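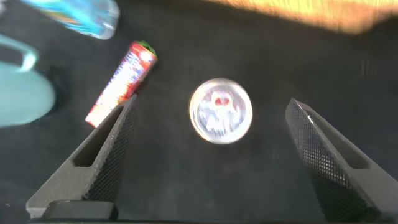
I love a rough handle. I love the bumpy ring on a good mechanical pencil, the ridges on an old jar lid, the little pebbled strip on the side of a matchbox, and I think we have let far too many of these things go smooth in the name of looking nice. A surface you hold should give something back to your fingers. Look at the fine crosshatch on those two dark gray fingers, angled in toward each other, and then at the plain matte gray around it. The pattern is on the sides that face the gap, and the outside is left alone. That is all I'm asking for! Rough where it gets held, smooth everywhere else, and I would like it on my shampoo bottle by morning.

The shampoo bottle is what set me off. In July we stayed with my aunt in Cumville, and she had bought one of those matching bathroom sets, every bottle the same tall white cylinder, slick as a fish. I am 56 years old and I have a perfectly decent grip. I dropped the conditioner on my foot twice in one shower. My aunt's old bottles, the ugly green ones with the pinched waist and the ribs down the side, were under the sink holding plant food. I asked if I could swap them back and she laughed at me, but she let me.

Somebody once sat down and worked out those ribs. They thought about a person with soap in their eyes. It's a small kindness, molded into cheap plastic and sold for next to nothing, and I find that wonderful. 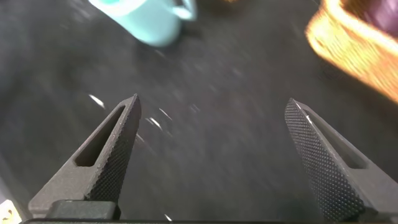

Smooth is for the shelf

I understand how we got here. Smooth photographs well. It wipes clean in a second, and it looks calm in a row of other smooth things. My neighbor Facundo Daza fits kitchens, and he tells me most of his customers want no handles at all now, only flat doors you push with a knuckle. He fits what they ask for. His own kitchen has big ridged iron pulls from a salvage yard out past Nomholm, and I go over there partly for the coffee and partly to open his drawers.

But we only look at a thing in the store for a minute or so, and then we pick it up for years. I have a Drirkier can opener that belonged to my mother. The grips are hard black rubber with deep grooves, and it is the least handsome object I own. I'd run into a burning house for it. 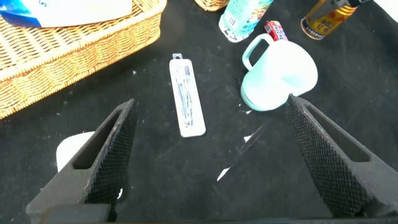
Touch gets ignored because we're so good at it that we forget we're doing it. Try finding the light switch in a strange room, or the right key in a coat pocket, and you'll notice how much your fingertips know. Eyes need help too, of course, and contrast is the same sort of kindness: that long, narrow white blister pack is easy to spot on a black cloth, even with a mug and other household odds and ends around it. Put a pack like that on a white counter and I'd be patting the surface for it. My fingers would get there before my eyes did. A raised edge, a bump, a patch of crosshatching, any of those and they'd get there sooner.

So buy the ugly bottle. Run your thumb over things in the store before you put them in the cart, with your eyes shut if you can stand being stared at. I've been doing it since the summer and I've come home with a much better potato peeler.

Opinion > Everyday Things > Essays

Filed under: Design we live with, Household, Grumbles and raves

Comments (3)

bondarchuk_m
The matchbox strip! I hadn't thought about that in years. Please do one on zipper pulls next.

Lena R.
Disagree about kitchens. Ridged pulls collect grease and I'm the one who has to get it out with a toothbrush. Agree 100% on shampoo.

oldtoolbox
My dad wrapped string around every hammer he owned and varnished over it. Best grip I've ever had in my hand. Still using 2 of them.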